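Steamed bun

A steamed bun is a small bread made from wheat dough and cooked over boiling water instead of in an oven. It has a soft, pale skin and no crust. Some kinds are plain, while others are filled with meat, vegetables or sweet bean paste.

Dough

Most doughs contain flour, water, yeast and a little sugar. After kneading, the dough is left to rise, then divided, shaped and left to rise again. A common home batch uses 500 grams of flour. Low-protein flour gives a more tender bun.

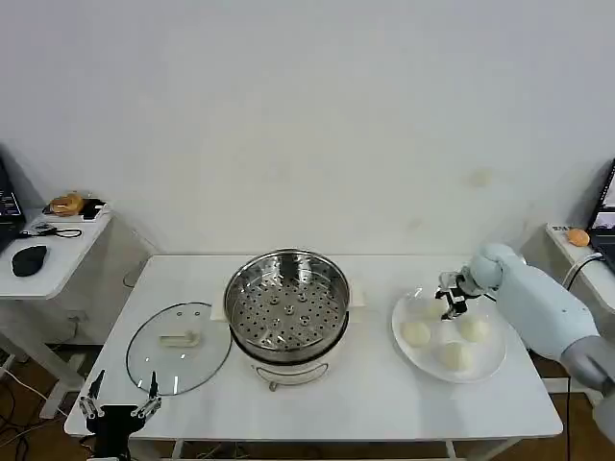 Steaming

Small buns take 10 to 15 minutes, depending on size and filling. They expand as they cook and need space between them. Bamboo steamers absorb some of the moisture that collects under the lid. Metal ones do not, and a cloth is often wrapped around the lid to catch drips.
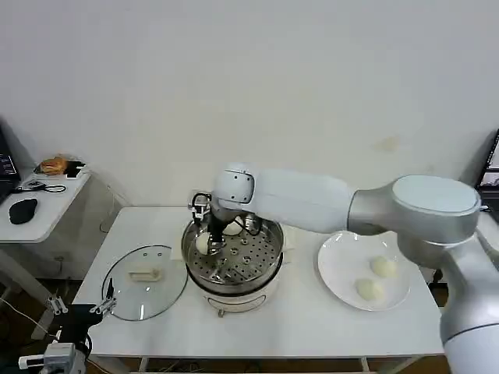

Water boils at 100 °C at sea level and at a lower temperature in the mountains, where buns need a few more minutes. Cooks often wait a short time before lifting the lid — a sudden drop in temperature can make the skin wrinkle.

Regional forms

Chinese mantou are usually plain, and baozi are filled. Vietnamese bánh bao often hold pork and egg. In the town of Rastitz, a plum-filled bun is sold at the December market. The baker Ignacio Doucet began making it there in batches of 40.

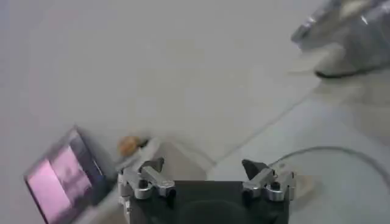

Storage

Cooked buns keep for two or three days in a refrigerator and can be frozen. They are reheated by steaming.

See also

Dumpling
Flatbread
Sourdough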